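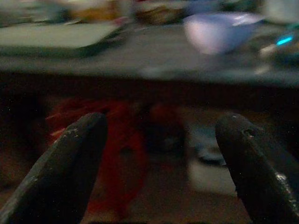 How to Clear a Table (Including the Part Underneath)

Posted Wednesday, October 29, 2025 by Mabli Phillips

Every table is two storage areas. There's the top, which you feel guilty about, and there's the floor below it, which you have agreed with yourself not to look at. Most tidying advice deals with the first one and leaves you with a lovely bare surface and a pile of laundry by your ankles. This method does both and takes 40 minutes the first time. After that it's 15, if you keep it up, and you will for a while.

What you need

One empty box, medium. Mine says Fiveck on the side and once held a lamp.
One trash bag.
A damp cloth and a dry one.
A flashlight. Your phone will do, but then you'll be holding your phone.

Step 1. Start on the floor

I know. The top is right there and it's annoying you. But if you clear the top first you'll sit down to admire it, and the session is over.

Get on your knees and shine the light under the table. Pull everything out into the open where you can see it. Fabric comes first: scarves, napkins, the sweater that slid off the back of a chair in the spring. Shake each piece before you put it in the wash pile, because small things like to ride along in the folds. I got an earring back this way, and also a cough drop.

Next, sweep your hand (or a ruler, if you're squeamish) along the wall and around each table leg. Pens, bottle caps, dry pasta, one battery. Don't stop to test the battery. Put it in the box.

Step 2. Vacuum now

Do it while you're down there. If you wait until the end, gravity will have delivered more crumbs, but you can get those with the cloth. Use the narrow attachment along the baseboard.

Step 3. Flat things

Stand up, slowly if you're my age. Take every flat thing off the tabletop: trays, cutting boards, mail, placemats, folders. Flat things are the real trouble, as they don't look like clutter. They look like a slightly higher table, and other stuff moves in on top of them.

Sort them into paper and not paper. Paper gets a single pass. Trash it, or stand it upright somewhere. Never lay it back down.

Trays get a harder question. Is the tray holding a group of things you use together, or is it holding whatever was in your hand when you walked by? If it's the second kind, it goes back to the kitchen. I have a tray from a store called Atcombe that spent two years on my table carrying a different tray.

Step 4. Bowls

A bowl on a table will fill. You may have one. Pick it, empty it onto the dry cloth, and put back only what leaves the house with you: keys, transit card, sunglasses. Wash the bowl while it's empty. The bottom will be sticky and you won't find out why.

If you have more than one bowl out, the others go in a cupboard with the door shut.

Step 5. Wipe

Damp cloth, then dry cloth. Do the front edge and a hand's width of the underside as well. If children have ever lived with you, do more than a hand's width and bring a butter knife.

Step 6. The box

By now the box holds everything that belongs in another room. Carry it around and deliver. Do not set it under the table "for now." My last "for now" ran until November of the following year.

Keeping it that way

Look underneath once a week. I do it while the coffee brews.
Put a hook near the table for the thing that always ends up on the chair.
Don't buy an organizer until the table has been clear for a month. I bought a Likidon desktop caddy with 15 compartments and used two of them, both for rubber bands.

A reader asked whether this works on a coffee table. Yes, but you'll be on the floor for all of it, so bring a cushion. Sofas are a separate page and I'm still working up to it.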